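Grullent furniture helper, two weeks in
By Gregor Pringle – June 21, 2026

I move desks for a living, and my back has opinions! So when our shop got the Grullent on a trial, I was all in. You take one end of the table, it takes the other, and you go at its pace (slow).
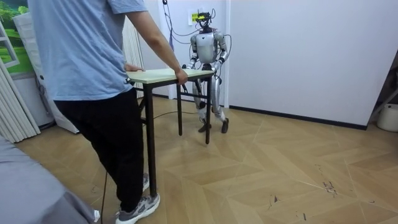 Keir Moncrieff thinks two people are still quicker, and he worries the second person gets dropped from the schedule. Fair. My hours haven't changed so far – I just ache less at night. Four stars from me.

Related: Brollden stair dolly, 6 months on
Contact | Back to top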